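Two-arm bench kit: is the Prasora package usable for drawer tasks without the extra mounting rail?

Posted by Kiketthorpe in Hardware and Kits
25 January 2026

I am pricing a two-arm tabletop kit for a small test lab and have narrowed it to the Prasora bench package. The quote covers two arms with two-finger grippers, one controller, the teach software and a year of support. The rail and the side plates are a separate line item, and the reseller (Manolakis) says they are optional if you have a stiff table.

Our intended work is simple. Open a drawer, place a small item inside, close the drawer, pick a bottle off the table and set it upright on a tray. Items are grocery-sized and light. Cycle time is not a concern. Repeatability is, because the same routine has to run overnight against slightly different starting layouts.

Specific points I would like answered by someone who owns the kit:

Does the drawer task need both arms, or is the second arm only a convenience? The single-arm package is much cheaper and I would have to justify the difference.

Is the stock gripper able to get behind a bar handle, or do you need the narrow finger set?

How much table do you lose to the bases and cabling? Our table is 17 inches deeper than the minimum in the data sheet, but the data sheet drawing shows no cables at all.

I have read the manual and the Karnavton comparison sheet. Neither covers drawers. Please do not link me to the sales video.

Man-sik Jeon

We have run the two-arm package for 17 months, mostly on pick and place, and on drawers since last winter. I will go through your points in order.

Second arm. You can open a drawer with one arm if the cabinet is fixed down. If it is free-standing, as most people want for layout changes, the cabinet slides toward the arm before the drawer moves, particularly when it is empty. With two arms, one holds the top or the side panel and the other pulls. We tried rubber feet first. They worked on a clean table and got worse as the table collected dust. If your cabinet can be screwed down, buy the single-arm package and keep the money. If it can't, you need both arms.

Also consider reach. One arm can cover most of the table, but the corner on the far side forces the elbow low, and the wrist ends up at an angle where a bottle on its side is hard to grasp. With two arms you give each one its own half and only share the middle. 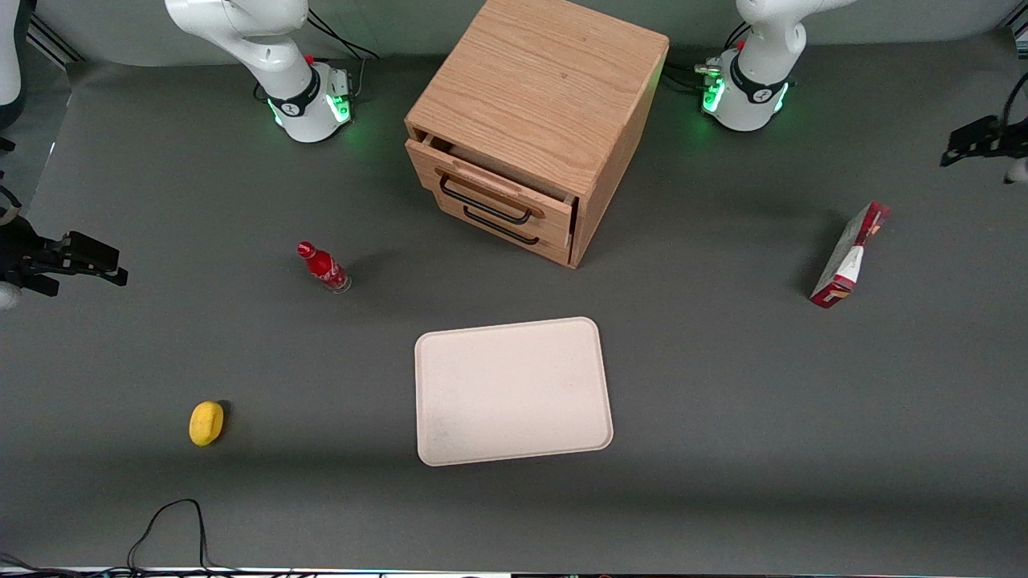 Two-arm bench layout for drawer and tray tasks. Cabinet between the bases, tray toward the front, loose items on both sides.

Note where the cabinet is. Between the bases is the only place where both grippers reach it without crossing. The cost is that the arms have to work back toward their own bases, so check the folded postures in the simulator before you commit. Turning the cabinet a little off square made the handle easier to approach in our tests, and it is worth trying a few angles before you start saving positions.

Gripper. The stock fingers fit behind a bar handle if the gap between bar and drawer front is 8 mm deeper than the finger thickness. Less than that and the finger tip scrapes the front on the way in. The narrow set solves it but flexes more under a heavy pull. I would start with stock fingers and change the handle on the cabinet, which costs almost nothing.

A drawer left slightly open is a different task from a closed one. The arm can hook the top edge in place of the handle, and a routine taught on one state will not carry over to the other. Decide which starting states you accept and teach each one separately.

Table space. Plan on the cables taking a strip behind each base plus whatever you route along the front. The front is the part people forget. A loose loop there is inside the working area of a low wrist. Tie it down or move the connectors. We lost two afternoons to a cable that snagged only when the tray was placed near the front edge.

Tray. Use one with a low rim. A high rim makes the gripper release early, and a bottle dropped from even a small height will tip. A plain light surface on a gray table also gave our vision step very little trouble -- the clear end of a drink bottle gave it a lot more. Aim the grasp at the label.

drawerpull_ed

Get the rail. Not optional in my opinion. We skipped it and redid everything.

Manolakis Support

The rail is listed as optional because the bases can be bolted directly to any tabletop that meets the stiffness figure in section 2 of the installation guide. The following applies to your use.

Direct bolting is suitable when the arms will stay in one position and the table is not moved. After any removal and refitting, both arms must be recalibrated to each other. Allow 2 hours.

The rail keeps the spacing between the arms fixed, so the pair can come off the table and go back on with only the short calibration check. For overnight runs on a table that is shared with other work, we would quote the rail. For a dedicated table we would not.

The side plates only add attachment points for cable clips. Adhesive clips do the same job.

The narrow finger set can be returned if unused. We can send the handle clearance drawing if you contact us with your order reference.

Man-sik Jeon

Agree with support on the side plates. On the rail, I would add that a table can pass the stiffness figure and still shift if it stands on casters. Ours did. Lock them or take them off before the first calibration.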